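I gave up on my town's bulk trash day in January, standing at the curb in my slippers, watching a truck eat a perfectly good dresser.

It wasn't my dresser. It was across the street, and it had been there since the night before with a sign taped to it that said FREE. I'd walked past it twice. I'd even pulled out a drawer (dovetail joints, the real thing!) and told myself I'd come back with the hand truck after coffee. Then came the truck, and a noise I can still hear if I think about it too hard.

So I started looking into where our stuff goes. I live in Rillville, which has 2 bulk pickup days a year and a transfer station out past the feed mill. I've been here long enough to have strong opinions about the transfer station. The hours are terrible. The hill up to the scale is worse. But there's a shed up there, just left of the cardboard, where you can leave things that still have some life in them, and where you can take things too, and I'd driven by it for years thinking it was where they kept the salt.

I now go most weeks. I have brought home a waffle iron, a very ugly lamp I love, a box of canning jars, and a sled. I have also brought home things I took straight back the following week, and I'd like to be upfront about that. The shed does something to your brain. You see a fondue set and you think, well, we might become fondue people. We did not become fondue people.

The thing I wanted to know was what happens to all the stuff that doesn't go in the shed. Clothes, couches, mattresses, old computers, paint. Everybody I asked had a different answer, usually delivered with total confidence. One neighbor told me the couches get shipped overseas. Another said they get burned for electricity. The woman at the scale said, "Couches go in the couch pile," and waved me forward.

Fair enough. I went to look at the couch pile. It's a big pile! It gets crushed and it goes in the ground in Skenwood, two counties over, and that's the whole story of couches. A couch is wood and foam and staples and fabric all glued into one big lump, and taking it apart costs more than anyone will pay for the pieces. If you take one thing from this article, let it be this – find your couch a home before you haul it. Mine went to a college kid who carried it off on the roof of a hatchback with his arm out the window, holding it down by sheer hope.

Mattresses do better. There's a place in Skenwood called Prundetti that cuts them open and pulls out the springs, and the foam gets shredded for carpet padding. They charge you for it, and people grumble, and I grumbled too, right up until I saw one being opened. I will never again buy a used mattress. I won't say any more than that.

Electronics are the part I had wrong. I'd been hoarding ours in the basement for years, certain there was some special trick to getting rid of them and that I'd be scolded if I did it badly. I had three phones, a printer, a tangle of chargers in a grocery bag, and a desktop tower so heavy I'd been using it to hold the freezer lid down. The station takes all of it, no charge, and the towers are the things they're happiest to see. There's a lot of metal in an old computer, and plenty that can be pulled and used in another one.
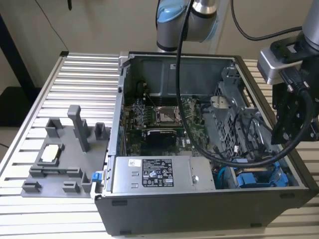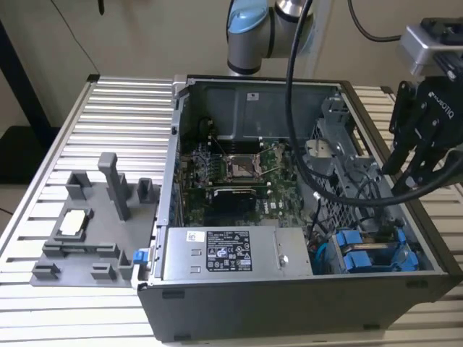

A desktop tower on its side with the panel off, and a closer look into a Dell.
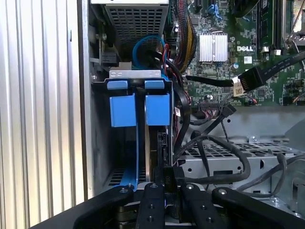
Do take the hard drive out first, or ask someone to do it for you. I asked at Han, the little repair shop next to the laundromat, and it took less time than it took me to find parking. I got to keep the drive, so of course now it's in a drawer, and I suppose I've turned one big piece of clutter into one small one. Progress!

Clothes are the saddest category, and I say that as somebody who has dropped off a lot of bags feeling like a saint. The thrift store can sell the good stuff. A lot of the rest gets baled, and after that it's anyone's guess. What changed things for me was learning to be picky on their behalf. If it's stained, or the elastic's gone, I cut it up for rags at home. I have a rag bin now. I have become a person with a rag bin, and I've talked about it at parties.

Paint, by the way, just needs to be dry before they'll take it in regular trash, if it's latex. I'd been keeping cans of it from the previous owners of our house, including one labeled "hall – do not use." Kitty litter dries it right up. Stir it in, leave the lid off, go do something else.

I tried to keep a tally for a while, with the bathroom scale and a notebook on a string by the back door. I weighed everything that left our house and wrote down where it went. By the end of summer I'd moved 700 pounds of stuff out, and 200 of those pounds had gone to somebody who wanted it. I was thrilled with the first number and kind of embarrassed by the second. Most of the rest was the remains of a shed roof, so I'm going easy on myself. But there was also a bread machine in there that I dropped down the basement stairs on its way to being donated, and a bookcase I left out in the rain because I was waiting for a nicer day to deal with it.

That's where I think most of our good things get lost, if you want my opinion. They sit on the porch an extra month. The mice get in, or the rain does, and by the time we load the car it's trash. The dresser across the street had one night and part of a morning, and I spent my part of it making coffee.

I keep the hand truck in the front hall now. It's ugly and everyone bangs their shins on it. Last week there was a little oak side table out on the corner, one leg loose, and I had it home and in the garage before I'd even tied my shoes properly. It needs glue. I've got clamps somewhere, I think under the sled.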